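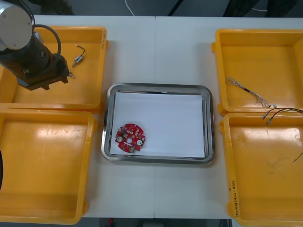
Sorting trays and small parts: your questions

Most of what lands in our inbox at Orkero is about trays, which pleases me no end, as I could talk about them all afternoon (and have done). I've gathered the usual questions here. If yours is missing, do write in and ask for Aparecida.

Why do you put yellow plastic trays round a steel one?
It's simply how I was taught, and I've grown very fond of it. The steel tray in the middle is for the piece you're busy with, and the plastic ones either side are for whatever belongs to it: motors in one, leads in another, and so on. Yellow is cheerful, and a dark little screw shows up on it beautifully!

Do I need to fill every tray?
Oh, please don't. Keep one empty if you possibly can. You'll want somewhere to put the odd bit that you can't place straight away, and it's much nicer than balancing it on the edge of the table.

What is the paper in the steel tray for?
A plain white sheet stops small boards from skating about on the metal, and you can scribble notes beside them in pencil. Cut it a touch smaller than the floor of the tray so the corners don't ride up. We change ours whenever it looks grubby.

Can I keep circuit boards in the plastic trays?
For a bare board, I'd say no, unless the tray is sold as anti-static. Ours aren't. Pop the board in an anti-static bag first and it can go wherever you like.

How do I stop wires turning into a bird's nest?
Loop them loosely, tie them once in the middle and give each bundle a tray to itself. Motors with thin leads attached should lie with the leads free, never wound tightly round the body, as the joints are easily tugged off.

How should I wash the trays?
Warm water, a drop of washing-up liquid and a soft cloth. Water for the plastic ones shouldn't be hotter than 55 degrees. Dry the steel one properly, right into the rounded corners.

Which size should I order?
The Clarkuvico 306 is our everyday plastic tray and suits most tables. If you're short of room, ask about the shallower Batista.

Can I collect from Dremthorpe?
You certainly can, and we'd love to see you. Orders of up to 30 trays can be picked up from the counter. For anything bigger please ring ahead, so that we can have it all boxed up by the door for you.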